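Rarlow Institute of Tourism Studies
Guided Travel Operations
Unit 3: Planning a Full-Day Walking Excursion

Required reading before class: the Gromoleck Gorge itinerary in the course packet.

3.1 Group size and staffing
A full-day excursion is normally sold to a maximum of 20 guests. One guide is assigned for every 12 guests, so a full departure requires a second guide. The lead guide carries the guest list and the emergency contact sheet. The second guide walks at the rear.

3.2 Timing
The Gromoleck route is divided into 3 walking stages. Students should be able to state the latest acceptable departure time for each stage, working backward from the return bus at Gellex. Time for restrooms must be entered as a separate line in the schedule.

3.3 Information given before booking
The published description must state the walking distance, the total climb, the type of path and what the price includes. Terms such as "easy" or "moderate" are to be used only with a definition.

3.4 Refreshment stops
The operator confirms the stop at Bartoš by telephone in the morning. Guests are told in advance whether drinks are included. Trash is carried out by the group unless the host has agreed in writing to accept it.

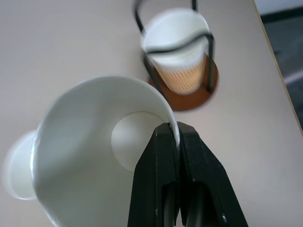

Figure 3. White paper cup lying on its side.

Assignment
Prepare a one-page schedule for the Gromoleck route in April, with a shorter alternative for poor weather. Submit it at the start of the next class.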